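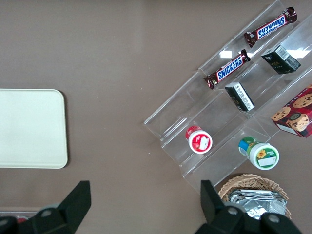

A clear stepped stand and a cream tray on a brown tabletop.

Abernathy Craft Market: Vendor FAQ

Busisiwe Coetzee answers the vendor inbox. She has asked us to put the greatest hits in one place so she can have her evenings back.

How do I apply for a table?
Fill in the form on the Apply page and attach three photos of your work. Photos of your cat wearing your work count as photos of your cat. Applications open in August and close when we run out of floor.

How many tables are there?
32. We know the hall looks bigger than that. The fire marshal has also seen the hall, and has opinions.

What does it cost?
A table is $645 for the season, which runs 13 markets. You can pay in two parts if you say so when you apply. Saying so in the parking lot on opening morning is a different thing and we will pretend not to hear you.

Can I share a table with a friend?
Yes, as long as both names are on the application. Please like each other. A table feels much shorter by lunchtime.

What do I get for my money?
A table, two chairs and a spot on the map we hand out at the door. Tablecloths are yours to bring. So are lights, change, tape, scissors and the other pair of scissors for when you lose the first pair.

Should I use risers or a display stand?
We'd encourage it. Shoppers walk past at a fair clip and things lying flat tend to stay unsold. Clear stands suit small pieces like earrings and pins. They also show every fingerprint, so pack a soft cloth. Anything taller than your own head needs an okay from us first, and yes, we have had to define "your own head."

Is there power?
Along the north wall only. Ask for it on the form. Extension cords have to be taped down, including the short one you feel is obviously fine.

Can I sell things I didn't make?
No. Kits you assembled from a box are also no. If you designed it and a print shop printed it, that's allowed, but tell us which shop.

Can I sell food?
Packaged food, yes, with your county permit displayed. Hot food is handled by the Moltireck lunch counter in the lobby, and they guard their soup business closely.

How many people come?
We had 2,000 through the door at our busiest market last season. The one during the ice storm was more intimate.

When do I set up?
Doors open to vendors at 7 a.m. and to the public at 10. Unload at the side entrance, then move your car. The space by the ramp always looks free at 7 a.m. and it never is.

Can I pack up early if I sell out?
Congratulations, and no. Put up a nice sign, take orders and stay until 4 p.m.

What if I have to miss a market?
Email us by noon the day before and we'll offer your spot to the waitlist. Fees aren't refunded for missed dates. Two no-shows without a word and the table goes to someone else for the rest of the season.

Are dogs allowed?
Service dogs, always. Other dogs, no, however well they did in obedience class.

My question isn't here.
Write to the vendor inbox and put your business name in the subject line. Busisiwe replies within three working days, sooner if you've already read this page.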